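7 July 2026 – Dratton workshop, natural dye notebook

Second madder bath today and I am so pleased with it! Batch 2 went in at 300 g of ground root to the big pot, same water as before, and the colour on the wool is miles better than last time. Proper brick red, with a bit of orange where the skein was tied too tightly. Note to self: looser ties, figure of eight, four per skein.

Chalk made the difference, I think. I left it out of the first bath completely. The Barnex alum dissolved without any fuss, so sticking with that for now. The Kaewmanee cotton is still soaking and I won't touch it until the tannin has had its full time.
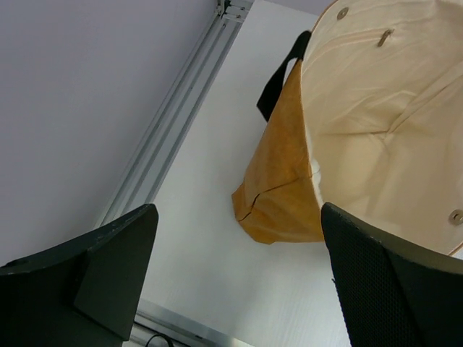 Open tote bag, from above.

Weighed all the dry fibre again before mordanting: 559 g in total. Labels are stitched on this time – the paper ones turned to mush.

Kept the heat low for 6 hours and never let it simmer. The Budau notes say madder goes brown if it gets too hot, and my sad little test skein from the first bath agrees.

Exhaust bath saved in the lidded bucket. Should give a nice coral on silk. Still to try: iron dip on half a skein, weld over the palest one, and a light test on the window sill, left up until October.

Need more chalk.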